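Arodness Extends Drying Basket Line to Skeretdale Distribution Center

SKERETDALE, October 30, 2021 - Arodness, a maker of wall-mounted kitchen storage, today announced that its wire mesh drying baskets and hook rails will ship from the Skeretdale distribution center. The change applies to all orders placed by retail and trade customers in the eastern sales region.

The line consists of 4 basket sizes and two rail lengths. Baskets are supplied in white or gray and can be fitted flat to the wall or at an angle. Rails accept single and double hooks, which are sold separately. Existing part numbers stay the same.
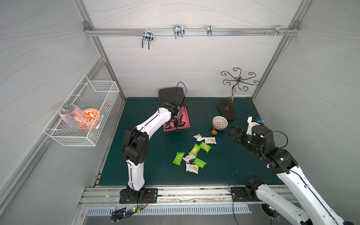
By Forkuslow Llorente, Trade Communications Manager, Arodness

A white mesh basket mounted at an angle can hold a glass tumbler on its side along with a bowl. For mixed loads of this kind, Arodness advises placing the heavier item at the lower end of the basket.

Skeretdale will hold 2833 units at opening, with stock levels reviewed each month. Orders received before noon will leave the building the same day. Pallet orders of 210 units or more need one extra working day for wrapping and labeling.

The minimum trade order is now 40 units per size. Customers who hold an open account do not need to apply again, but delivery addresses should be checked before the next order is placed. Orders already confirmed will be filled from the former warehouse at the agreed price.

Wall fixings are not included with trade packs. The installation sheet lists suitable screws for brick, drywall and tile backing, and a revised copy is packed in each carton. Replacement end caps for the hook rail can be ordered under the existing spare parts code.

Price lists and carton dimensions are available on request from the Arodness trade desk in Skeretdale.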